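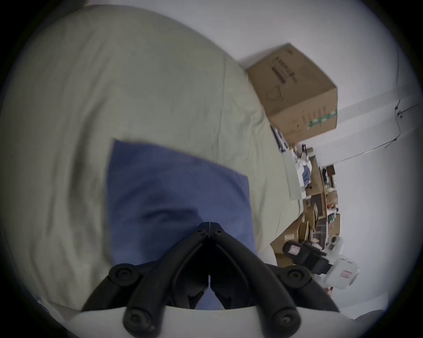
Hand-held gripper, fingers closed, over a pillow on a made-up duvet.

Revised handling note for soft goods: what changes in March

Version 3 of the Wellow handling note takes effect in March and replaces the interim sheet that has been in use at the Justberg and Halimow sites. It applies to all recording of bedding, towels, clothing and cushions with a hand-held gripper. Rigid objects stay under the general note, which has not been changed.

The revision was prompted by a review of bedroom recordings at both sites. Most rejected recordings had nothing wrong with the hardware. They were rejected for inconsistent start positions, for tasks that ended before the fabric had stopped moving, and for room details that should have been cleared or covered before work began. The interim sheet mentioned all of these, but in wording that could be read more than one way. Operators at Justberg and operators at Halimow had settled on different readings, and the recordings could not be pooled without a second pass by hand.

Terms

The note now defines a few words that were used loosely before. "Item" is the piece being handled, such as a pillow. "Support" is whatever the item lies on. A duvet is a support when a pillow is moved across it and an item when it is itself being folded or pulled straight. The log must say which. "Settled" means that no fabric movement is visible in the wrist view. "Closed" means that the fingertips are touching, and a gripper that is nearly closed is logged as open.

Start of a recording

Every recording starts with the fingers closed and above the item, with the tips visible and no contact with the fabric. The operator holds this position until the start tone ends. The interim sheet allowed either an open or a closed start. An open start is no longer accepted for soft goods, as it gives no reference for the zero width of the fingers and the width has to be estimated later from the rest of the recording.

The item should be near the middle of the view. It does not need to be square to the gripper. Operators at Halimow had been straightening pillows before each take, and this should stop. A pillow lying at an angle on a wrinkled duvet is a valid start, and a set made up only of straight pillows on flat covers is of limited use for training. The support should be left as the last task left it unless the task card says to reset it.

If part of the item is hidden behind the gripper at the start, this is acceptable as long as at least one full edge can be seen. Operators do not need to back away to bring the whole item into view.

Contact and lifting

Grip a pillow by an edge or a corner, with the cover and some of the filling between the fingers. Gripping the cover alone is recorded as a separate grip type and must not be mixed into the same task card. The cover tends to slide off the filling during a lift, and the two grips look much alike from the wrist.

Do not press the fingertips down through the item into the mattress. The linkage will take the load, but pressing down moves the tips out of line, and the closed position then drifts over the course of a session. The Stergiou bench check found this on grippers that had been used only on beds. The ones used on tables were within limits.

Lift at an even speed. If the item slips, carry on with the task and mark the recording as a slip. Do not stop, put the item back and try again inside the same recording. Slips are kept and used. Restarts are removed, and they take longer to find than to avoid.

For duvets and other large covers, one hand-held gripper is permitted for pulling, straightening and turning back an edge. Folding needs two. A free hand must not enter the view during either. The interim sheet said that a free hand "should be avoided where possible," and that sentence has been deleted.

End of a recording

Release the item, raise the gripper clear of it, close the fingers and wait until the fabric has settled. Thick duvets take longer than sheets. There is no fixed waiting time. An earlier draft proposed one, and it was either too short for duvets or wasted on towels. The end tone is triggered by the operator.

Room and background

The lens is wide, and it takes in far more of the room than the operator is looking at. This section of the note is longer than before.

Items that may stay in view: furniture, walls, cables fixed to walls, storage, packaging, spare bedding and general household clutter. The note does not ask for a tidy room. Shelves and floor areas beside the bed should be left as they are found, provided nothing there can fall onto the bed or catch on the gripper.

Items that must be removed or covered: mail, address labels, prescription packaging, family photographs, calendars with entries, and any screen that is switched on. Cardboard boxes are allowed. Check each visible face for a shipping label before starting, and turn the box if one is found. Printed product text on a box can stay.

Equipment that is not in use should be kept off the bed surface. If it has to stay nearby, leave it in one place for the whole session. A second device that moves between recordings has caused false matches in the position tracking at Justberg, mainly in small rooms with plain white walls where the tracking has few other features to work with. For the same reason, a plain wall should not be cleared of what little is on it. A cable clip or a box edge helps.

Mirrors are covered. Windows do not have to be, but curtains and blinds stay in one position until the session ends.

Lighting

Use the room's own light, evenly spread if it can be managed. Pale covers under a strong lamp lose their folds in the image, and dark covers lose them in shade. If the folds on the support cannot be made out in the test view, change the lighting or change the cover. Exposure is locked after the test view and is not touched again.

Session limits

A session is up to 50 recordings on one bed. After every 10, the operator wipes the lens, checks that the pivots move freely and looks for lint in the inner linkage. Lint is the most common fault on soft goods. It builds up where the arms run close together and is hard to see against black parts, so the check is done by opening and closing the fingers through the full range and feeling for drag. Tweezers are in the kit. Compressed air is not to be used, as it drives fibers into the joints.

Screws at the fingertips are checked at the start and end of each session. A loose screw ends the session. Recordings made since the last passed check are marked for review and are not deleted.

Logging

The task card now has fields for item, support, cover color, grip type and slip. Cover color is a plain word, such as green, blue or white. Trade names for colors have been turning up in the Halimow log and cannot be searched. The free-text field remains, but anything written there is for the reviewer only and does not count as a record that a rule was followed.

Consent forms for rooms in occupied homes are unchanged. The form number goes on the first task card of the session, and later cards refer back to it.

Existing recordings

The 280 recordings made under the interim sheet will be kept. Those with an open start will be tagged and held apart from the main set until the Stergiou bench has finished its comparison of estimated and measured finger width. No site is being asked to record them again. Recordings from Halimow with straightened pillows stay in the main set under their own tag.

Open points

Two matters were left out of this version. One is weighted blankets, for which the grip force guidance is still in draft. Do not record them for now. The other is fitted sheets, where the corner task cannot be done without the gripper going below the edge of the mattress and out of useful light. Justberg is trying a lower bed base, and the Wellow office will circulate the results with the next issue.

The full text and the new task cards are in the shared folder under Soft Goods. Printed copies of the interim sheet should be taken out of the kit boxes. Comments on wording go to the Wellow office, with the section heading in the subject line.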